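Haltetti break room recordings: data card

Maintained by Radomir Ivanov, Verport site. Questions about annotation go to Ashraful Ekanayake.

Summary

This dataset holds 351 recorded episodes of an arm working at a coffee station in a staff break room at Farquharson's office in Verport. Each episode has wrist camera video, joint positions, gripper opening and a short text instruction. The instructions were written by the people who use the room, in their own words, and we left the spelling alone.

Why it was collected

The front desk staff at Verport used to look after the coffee station between visitors. That meant moving glasses and trays, emptying the drip tray and wiping up. Management asked whether an arm could take part of it. The staff asked what would happen to the time it freed up. Both questions are covered here, the second one only in the notes file.

Before recording began, 17 employees kept a log of what they did at the station over 10 working days. The tasks in this release come from that log. Wiping came up most often, but it is not in the release. The arm left streaks and people went over the table again by hand.

Contents

episodes/ has one folder per episode, numbered from 001.
instructions.csv has the episode number, the instruction and the task group.
notes/ has staff comments, with names removed.
splits/ has the training and test lists. The test list has 88 episodes.

Task groups are: move a glass, return a glass to a tray, slide a tray, and approach only. Approach-only episodes stop before the gripper closes. They were kept as their own group after two people pointed out that the hard part of the job, from where they stood, was the arm coming toward a glass that somebody might also be reaching for.
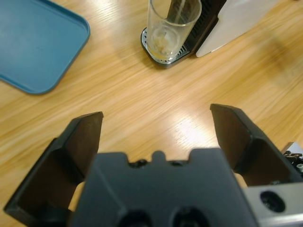 Operators drove the arm with a hand controller built by Tondeo. Four of the operators came from the front desk and had no earlier experience with robots. Their episodes are slower and have more pauses. We did not trim the pauses — several of them are the operator waiting for a coworker to finish at the machine.

What changed at work

The arm ran on its own only in the afternoon, from 2:00 to 4:00. During those hours desk staff made fewer trips to the break room. They also took on a new job, resetting the arm when it stopped, and at first this was not in anyone's schedule. It is now a named duty with paid time, shared by rotation. No positions were cut during the recording period. One comment in the notes says the writer missed having a reason to leave the desk, and the afternoon break was made longer by five minutes after that.

Known problems

Glare on the tabletop is strong in many episodes and moves with the camera. Fast approaches have motion blur. Clear glasses are hard to segment, and the masks for them should be treated as rough. The gripper fingers cover part of the view in every episode.

Episodes in which an employee's face could be seen were removed. Voices are not included, as no audio was recorded.

Use

The data may be used for research on manipulation and on shared workspaces. It may not be used to measure or compare the work of individual employees. This was a condition of the staff agreement and it applies to anything derived from the data, including trained models.

Changes

November: corrected task groups in instructions.csv, added the staff comments on scheduling, removed three duplicate episodes before the final count. Timestamps in the gripper files are still in local time.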